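Chapter 9
Rehearsing the Build in Simulation

By the end of Chapter 8 you had two arms bolted to a stand, a pair of hands that opened and closed on command, and a wiring loom that passed the continuity check. Leave the power off for now. The work in this chapter takes place on a computer, and it can be done at a kitchen table or on the shared machine at your workshop.

The job we will use from here to the end of the book is packing groceries into an open crate. It was the first task set at the Paterson workshop, where the stand design in this book was worked out, and it suits a home build well. The items are light and cheap, and they come in shapes that call for different grips. A can standing on its end, a carton lying flat and a bottle on its side each need their own approach. The crate adds a further difficulty, which is that the hand has to let go of each item without striking the rails.

Simulation does not replace time on the real hardware. It lets you find the large mistakes first: an arm base set too far back, a joint limit entered in degrees where the software wanted radians, a thumb that closes before the fingers have arrived. Remo Eberhard, who built the second Paterson stand, logged 1151 simulated attempts before he connected a motor. He found 136 of them worth keeping. The rest were thrown out, most of them for the same error in the wrist offset, and correcting that error took one line in the settings file.

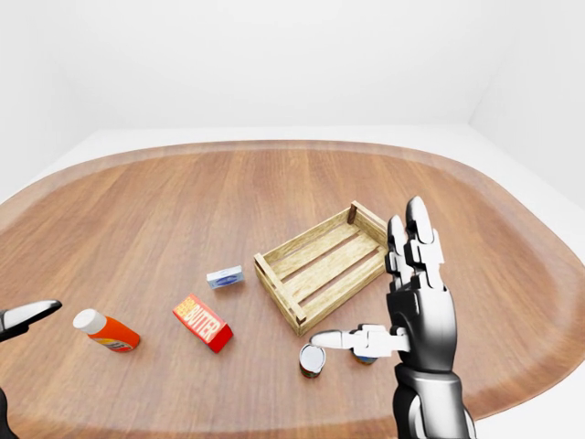 You will need three files before you begin. The first is the robot description, which lists each link and joint along with its mass and range of travel. If you followed the Goreck plans in Chapter 4, a finished description is supplied with them, and you only have to change the forearm length to match your own. The second is the scene file, which holds the room, the table and the objects. The third is the task file, which says where things start and what counts as finished. Keep all three in one folder and save a dated copy each time you change the robot description. The other two can be rebuilt in an evening if they are lost.

Set the time step before anything else. We use 400 steps per second for the examples in this book. A slower machine will run at half that, but small parts such as fingertips may then sink into the surfaces they touch, and a grip that looks sound on the screen will fail on the bench. If you see a fingertip pass through a box, check the time step first and the contact settings second.

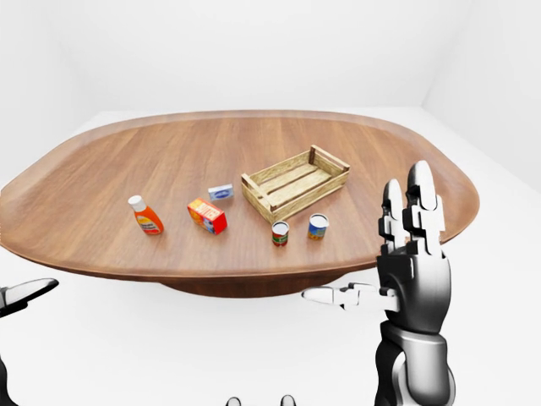
Object placement deserves more care than most first builders give it. Reach is measured from the shoulder, and an item that looks close on the screen may still lie outside the comfortable range of the arm. Start with the items nearest the hand you intend to use. With the layout used in this chapter, that means the two upright cans in front of the crate, which stand much closer to the right hand than the orange bottle does. The bottle is at the far left of the table and is better left to the other arm. Write down which hand is assigned to each object, and put that list in the task file as a comment.

Masses should come from a kitchen scale. The default values in the Clostaseo object library are reasonable for cans but low for bottles, which the library treats as empty. A full bottle pulls the wrist down noticeably when it is lifted by the neck, and the controller settings in Chapter 10 assume that you have entered the true weight.

Friction is harder to measure at home. Tilt a board slowly with the item resting on it and note the angle at which it begins to slide. The tangent of that angle is the friction value for the item against the board. Repeat the test on a piece of whatever your real table is made of, and use that second value in the scene file. Waxed cartons slide early. Paper labels hold longer, and they hold differently once they have been handled for a while.

Section 9.1 covers loading the robot description and checking each joint in turn. Section 9.2 sets up the table and crate, using the dimensions from the Skurnumton drawings in Appendix B. Readers who already have a working scene file may go straight to Section 9.3, where the right hand makes its first approach to a can.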